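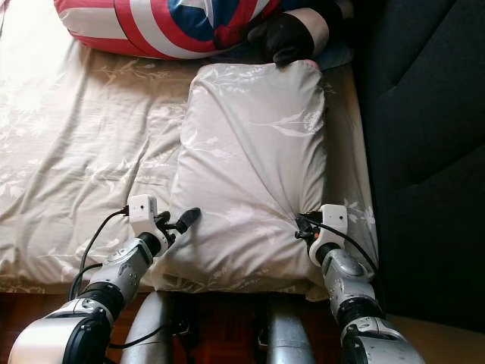 Sleeping Area and Bedding Inspection – Furnished Units

Property: Marandale
Unit: 2239
Form completed by: Uchenna Chukwu
Day: Monday
Linen contractor: Trokent
Mattress and base supplier: Jovard

Ratings: P = pass. C = pass with comment. A = action required. N = not inspected.

Section 1 – Bed position and clearance

1.1 Walking route beside bed free of trip hazards – C
Sofa stands alongside the bed. Keep the gap clear of bags, shoes and charging cables. Sofa is not to be moved closer to the bed when the floor is cleaned.

1.2 Floor surface sound, no raised boards or splinters – P
Reddish-brown wood floor. No rug permitted on the entry side without a non-slip backing.

1.3 Bed stable under side load – P
Pushed at each corner. No rocking. Base fixings checked by hand only; torque not measured.

1.4 Bed clear of heaters and portable lamps – P

1.5 Window cords secured – P
Cord cleat fitted in September. Screws tight.

Section 2 – Mattress and fitted linen

2.1 Mattress free of tears, exposed springs or stains – P
Checked with sheet lifted at the foot and one side. Head end not lifted.

2.2 Sheet covers mattress edge – C
Beige sheet with pale floral and leaf print. Surface is creased and should be pulled flat before the bed is signed off. Creasing is a presentation item and does not affect the safety rating.

2.3 Sheet does not reach floor – P
Any sheet that trails onto the floor is to be retucked or exchanged for the correct size.

2.4 Mattress label present and legible – A
Label is sewn in but the print has worn away. Jovard to supply a replacement record. The label itself must not be removed.

Section 3 – Pillows and cushions

3.1 Pillow filling even, no leakage at seams – C
Off-white case matches the sheet print. Case is bunched at one corner. Shake the pillow down into the case and square the corners.

3.2 Pillow fully on the mattress – C
End of pillow sits slightly over the bed edge. Move back toward the head.

3.3 Decorative cushions in good condition – P
Cushion with red and white bands and a dark blue center. Seams tested by hand, no loose threads. Decorative cushions come off the bed before it is used by a child under 2.

3.4 Loose items removed from head of bed – A
Black glove-like item with a white cuff lying across the cushion. Remove and store with soft toys and costume items. Applies to any small or loose article, whatever the material.

Section 4 – Blankets and covers 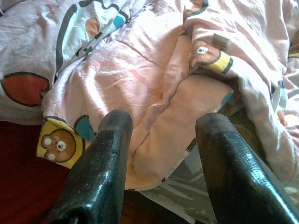
Item 4.2 – pink cover and printed fabric, rumpled.

4.1 Covers clean and free of odor – P

4.2 Covers laid flat or folded – A
Pale pink blanket or duvet left rumpled. Printed fabric alongside, including a yellow section with a cartoon bear face. Separate the pieces, open each one out fully, then fold. Check inside the folds for small objects before anything goes to Trokent.

4.3 Printed areas intact, no peeling or cracked print – N
Cannot be rated while the fabric is bunched. Inspect at the same time as 4.2.

4.4 Ties, ribbons and loose trim – N
As 4.3. Any tie longer than 6 inches is to be reported before the item is returned to use.

4.5 Spare covers stored off the floor – P
Nwankwo storage chest, lid support holding at full opening. Hinge side needs a drop of oil.

Section 5 – Follow-up

2.4 Replacement record – request sent to Jovard, awaiting reply.
3.4 Loose item – to be cleared by housekeeping on the same visit as 4.2.
4.2, 4.3, 4.4 – reinspect together, with covers opened out on the bed. Daylight preferred – the ceiling light is too weak to show worn stitching.

Comments on 2.2, 3.1 and 3.2 may be closed by housekeeping without a second inspection. Items rated A or N stay open until initialed by the inspector.

Initials: UC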